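Checking a wrist camera mount in the Taltholm simulator

Posted 10/02/2018 by Welington Figueiredo

A policy trained on wrist camera images will learn whatever view it is given, including a wrong one. These steps check that the camera is attached to the correct link, with the correct rotation and field of view, before any episodes are recorded. They assume Taltholm is installed and the Badero controller can already move the arm.

1. Attach the camera to the hand link

Open the robot description and find the camera entry. Its parent must be the hand link. If the parent is the last arm link, the view will look right at the home pose and drift as soon as the hand joint turns. Do not attach it to a finger link.

Enter the offset in metres and the rotation as a quaternion. Taltholm reads quaternions with w first. Badero writes them with w last. If you copy a pose from one to the other without reordering it, the camera will usually end up inside the palm and return a single flat colour.

2. Set the field of view

The value is the vertical angle in degrees. Start with 61. Set the near clipping plane to less than the distance from the lens to the palm, or the housing will be sliced open in the render.

3. Open the gripper and lock the arm

Send the open command, then step the simulation 200 times with the arm targets held constant. Read back the finger joint positions and compare them with the upper limits in the robot description. A finger that stops short of its limit is normally touching its own collision mesh. Correct that first, as it will also upset the grasp planner.

4. Render with the hand facing a wall

Turn the wrist until the camera faces a plain wall and take one render. A flat background makes the outline of the hand easy to read. Look for the palm housing along the bottom edge and both fingers rising from it with clear space between them. Some item on the wall is useful as a reference for roll.

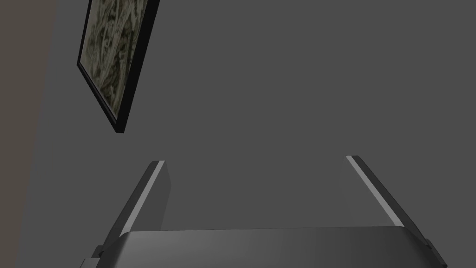

Lise Grewal wrote in to say that she skips the wall and loads an empty world, and that this hides roll errors completely, so she now keeps one textured object in view whichever world she uses. She also asked whether the check should be repeated after changing the renderer. It should. Loltard and the default renderer treat the vertical angle differently when the output is not square.

5. Sweep the wrist

Rotate the last joint through its range in 20 steps and save a render at each one. With the gripper still, the hand must occupy the same pixels every time while the background turns behind it. Subtract the first hand mask from each of the others. Any residue along the finger edges points to a wrong parent link or to a pose being read one step late.

For the late pose, call the kinematics update before the render call. Boychuk does this in its wrapper; plain Taltholm scripts do not.

6. Save the result

Write the camera pose, field of view and renderer name into the header of the recording file. The loader compares them at start-up and refuses to mix episodes whose values differ.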